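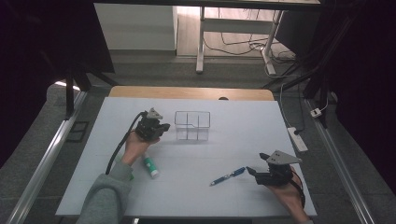

Home Boards Ask Unanswered Log in

Two-handed demos, small parts. How many bad ones do I throw out?

Kenji Alcantara
8 May 2026

Ok quick one, between sessions. Collecting demos with two hand-held grippers, one per hand, task is tidying small desk stuff into a clear divided box. Pen, glue stick, that sort of thing. White board on top of the table so the background stays the same. Wrist view from each gripper plus a head view.

Got 38 good ones so far and 22 I'm not sure of. Not sure meaning: pen slips and I regrasp, or I hover over the wrong compartment for a second then move, or left hand just hangs there doing nothing while the right does all the work. Task still gets finished in all of them.

Trained a first policy on the 38. Goes to the pen fine, closes too early nearly every time. Glue stick much better.

So do the 22 go in or in the bin? And is closing early a data thing or a gripper thing? Logging is through Hurkero, default settings, havent touched the sync. 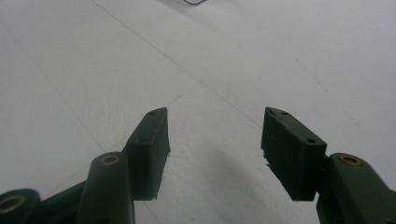
Wrist view, fingers open

Those are the fingers I'm using. Printed, green. There's a small chip near the bottom of one and a bit of a burr on the other, can't decide if it matters.

Share (2) Comments (3)

Reginald Greenberg

Keep the regrasps. Seriously. If the policy only ever sees clean pickups it has no clue what to do after a slip, and it will slip. What I'd bin is the hovering ones, or trim the hover off if your tool lets you. A pause with no visible cause teaches it to pause. We had a whole Skulletti set in July full of those and the thing would just stop over the box and sit there.

Idle left hand is fine as long as it's idle in roughly the same place. If it's parked low in one demo and up by your chest in the next, that's noise. Pick a spot.

Closing early, check the timing before you blame the fingers. Gripper width and wrist video are often out by a few frames. Easy test: open and shut the gripper sharply ten times in front of the wrist camera, then plot width against the frame where the tips meet. If the width gets there first, there's your problem. Shift it, retrain, don't collect anything more till you've done that.

Pen being worse than the glue stick fits with this. Thin thing, less room to be wrong. Also vary the pen angle, people always put it down the same way without noticing.

Chip and burr: if they're down near the bottom and you grip with the tips I wouldn't lose sleep. File the burr off anyway, takes a minute. But do use the same shape of finger on the robot.

Boateng

more data. 38 is nothing. our last lot was 1,052 and it was still rubbish on pens

Plunarden

Disagree with the above a bit, we got a usable pick and place with far fewer than that, but only one object and one hand. Two hands and a divided box is a harder ask. Maybe split it up? Pen only first, then add the rest.

Agree on the timing check. Also label the 22 while you still remember which was which. "slip", "hover", "idle", that's enough. You will not remeber in a fortnight and watching them all back is miserable.

Kenji Alcantara

Did the open/shut test. Width is ahead of the video on the right gripper, left one looks fine. So that's probably it, will shift and retrain over the weekend. Keeping the slips, binning the hovers. Left hand now has a bit of tape to come back to. Ta both, and Boateng I suppose

Contact us | Copyright and terms | Back to top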